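Why Robots Have Rules (and Who Gets to Write Them)

By Peninah Nyanda

If you have ever played a board game with someone who made up the rules as they went along, you already know why rules matter. You thought you were winning, and then your cousin announced that landing on blue squares doesn't count after dinner, and suddenly you weren't winning at all! Robots have rules too, lots of them, and today we're going to look at where those rules come from, what they say, and why grown-up engineers spend so many afternoons arguing over them with cold cups of tea at their elbows.

Let's begin with a big word and get it out of the way. The word is "standard." A standard is a rule, or a whole bundle of rules, that many people have agreed to follow so that things work well together. You use standards all day long. A light bulb from one store fits a lamp from another store. A sheet of paper fits in your folder. Green means go in your town, and it also means go in the next town over, and that is a very good thing for everybody in a car.

Robots need standards for the same sort of reason. The people who build a robot are often far away from the people who will work beside it, and they may never meet. So they need a way of promising things to each other, and a standard is a bit like a long, careful promise with page numbers.

The rule about space

The first rule that most robot workers learn is about space. A big robot arm in a factory can swing very fast, and it doesn't always know that you're there. So a big fast arm usually works inside a fence, or behind a beam of light that tells the robot to stop when a person steps through it.

I once visited a workshop called Groltudwood, where they make wooden toys and stools, and the arm there had a yellow line painted on the floor all the way around it. I asked if I could put just one toe over the line. The answer was no! I was a little bit disappointed, but I was also rather pleased, because it is a good sign when a rule is the same for visitors as it is for everyone else.

Some robots are allowed to work right next to people with no fence at all. These have to follow extra rules about how fast they can move and how hard they can push. If you bump into one, it should stop, much as you would if you bumped into your grandmother in the hallway.

The rule about the red button

Have you ever seen a big round red button on a machine? That is an emergency stop. People who work with machines call it an e-stop for short. It is usually red and it usually sits on something yellow, and it sticks out so that you can hit it with your whole hand, even if you're wearing gloves and even if you're feeling panicky.

There are rules about where the button goes, too. It mustn't be hidden behind a box or up on a high shelf. It has to be somewhere a person can reach quickly. And once it has been pushed, the robot must not start up again all by itself the moment the button pops back out. A person has to look around first, make sure everyone is all right, and then choose to start it again on purpose.

At Groltudwood they test their buttons every single morning before anybody switches on the lathes. It takes 3 minutes. The woman who showed me around said she had done it so many times that she once pressed the doorbell at home and waited for the house to stop.

The rule about squeezing

Now for my favorite one, and it's the one that you can try yourself. It's about holding things.

Your hands are wonderfully clever. When you pick up an egg, you squeeze it just enough. When you pick up a brick, you squeeze a good deal harder, and you don't stop to think about it, do you? Your skin feels the thing starting to slip, and your fingers tighten up before you've even noticed.

A robot hand, which is called a gripper, has to be taught all that. Squeeze too little and the egg goes on the floor. Squeeze too much and you have a different kind of mess. So the people who design grippers have good habits that they try to stick to:

Start gently. Close the fingers slowly and add more squeeze only if it's needed.

Hold on if the power goes out. A gripper that is carrying something heavy over a person's head must not let go just because somebody tripped on a plug.

Watch out for fingers. Anywhere two parts come together is a "pinch point," and pinch points should be covered up or kept too small for a finger to get into.

Here's the thing for you to try. Take a pair of kitchen tongs (ask first!) and gather a few things that won't mind being dropped. A sock is good, and a sponge, and a bag of crackers, and a plastic cup. Pick each one up with the tongs and put it in a box. Then think about which one was the hardest. I tried this with my nephews and we all thought it would be the cup, and it was the crackers by a mile. The bag kept sliding about, and when we held on tighter we could hear the poor crackers going crunch.

The rule about learning

A lot of robots today learn by copying. A person does a job again and again, the robot's computer studies what the person did, and bit by bit it works out how to do the job as well. You learned to tie your shoes in much the same way, I expect, with someone patient showing you the loops over and over.

One way to do the showing is with a gripper that a person holds in their own hand. The person squeezes, the fingers close, and a camera on the tool keeps a record of it all. Then the computer gets to learn from the same sort of fingers that a robot would use, picking up the same sort of everyday things. Snacks are popular for this. They come in all kinds of shapes, some are squashy and some are stiff, and the wrappers are crinkly and shiny and quite hard to hold on to. 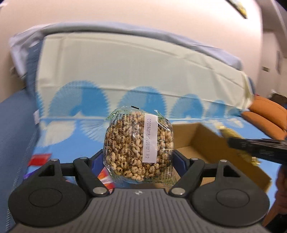 And of course there are rules for teaching as well. A standard for this kind of work is still quite new, and lots of groups are writing their own good practice while they wait for everyone to agree. A small group called Dolteo has a list that they shared with me, and I liked it very much, so I'll tell you some of what's in it.

The first thing on their list is to ask permission. If you're going to record in somebody's home, that person has to say yes, and they have to be told what the recordings are for. They're also allowed to change their mind later on.

Next comes tidying away private things, like letters with an address on them, or school pictures, or a calendar that says when the family will be on vacation. If something private gets recorded by accident, that recording is thrown out, even if it was the best one of the whole day.

Then they say to show the job in more than one way. If a robot only ever sees a packet being picked up from one side, it may be very puzzled when it meets a packet lying on the other side. So the person turns things over, moves the box, swaps the tablecloth and tries again. Dolteo asks for at least 135 tries at a job before they call it properly shown. That's a lot of picking up! Their helpers have to take breaks, and the breaks are in the rules too, which I was very glad to see.

And they say to keep the mistakes and label them honestly. A dropped packet is a useful thing to learn from, so long as nobody pretends that it was a good catch.

Who writes all this down?

People do. They sit in meetings, they read each other's drafts, and they send in comments. Some of them build robots and some of them work beside robots, and some are doctors who know how hard a bump has to be before it leaves a bruise. One safety handbook I borrowed for this article ran to 249 pages, and I'm sorry to say I fell asleep on one of them.

Rules get changed, as well. When somebody finds a problem, or when a new kind of robot comes along that the old rules never thought of, the group meets again and fixes the words. So if you're a person who notices when a rule is unfair or has a hole in it, you might be very good at this job one day. You could start small, by writing three rules for a robot that helps in your classroom. Where may it go? What must it never pick up? Who is allowed to tell it to stop?

My own answer to the last one is "everybody," but I'd love to hear yours.

Comments

Kioko: My rule is the robot can not touch the hamster even if the hamster gets out.

Mrs. T's class: We did the tongs test with 13 different things! The hardest was a wet noodle. We disagreed about whether a noodle is fair.

sasha_reads: does the e-stop work if the robot is only talking and not moving

Peninah Nyanda: Good question, Sasha! An e-stop is mainly there to stop dangerous movement, and a robot might well go on talking afterward. And Mrs. T's class, I think a noodle is perfectly fair.

Grandpa Len: Worked behind a yellow line for most of my life. Glad to see the children hearing about it.

More to read

How Does an Elevator Know Where You Are?
Meet Sasum, the Robot That Sorts Library Books
What Is a Sensor?
Why Traffic Lights Are Red, Yellow and Green
Make a Paper Gripper With String and Straws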